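Home | Syllabus | Notes | Labs | Staff

Notes 7 -- visual servoing, wrist camera in sim
G. Meireles, typed up fast, tell me about mistakes

Recap: error is in image space, e = s - s*. Velocity command v = -λ L⁺ e. L is the interaction matrix, needs depth Z. We mostly fake Z with a constant. Fine near the goal, bad far off.

Gain: start at λ = 0.5, go up slowly. Too high and it rings. Loop runs at 10 Hz in the lab setup so dont expect miracles.

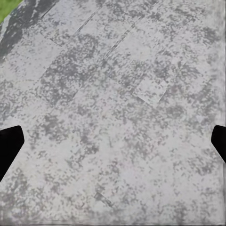
Feature selection. Corner detectors love texture, and most of what they return on a speckled floor is junk -- looks strong, matches to everything. Blurry gray mottling gives you loads of weak maxima and descriptors that are all nearly the same. Long seams are better but you get the aperture problem (motion along the line is invisible). The corner of the pale square patch is a decent candidate, two straight edges meeting. Mask out the black fingers first!! They move with the camera, so any feature on them has zero flow and drags the estimate towards "not moving".

Matching: ratio test, then RANSAC on the homography. Flat ground so homography is OK. Reject up to 90 percent of matches if you have to, keep the rest. Under 50 inliers -> hold last command, dont send a new one.

Lab: Pallel branch, servo node only. Leave the planner alone. Radoslava Tóth has the mask script. Plots of |e| vs time, both gains, same axes. Due in June, see lab page for teh exact hour.

Related notes
Notes 5 -- Camera models
Notes 6 -- Interaction matrix, derivation
Notes 8 -- Grasp planning intro
Lab sheet -- Pallel setup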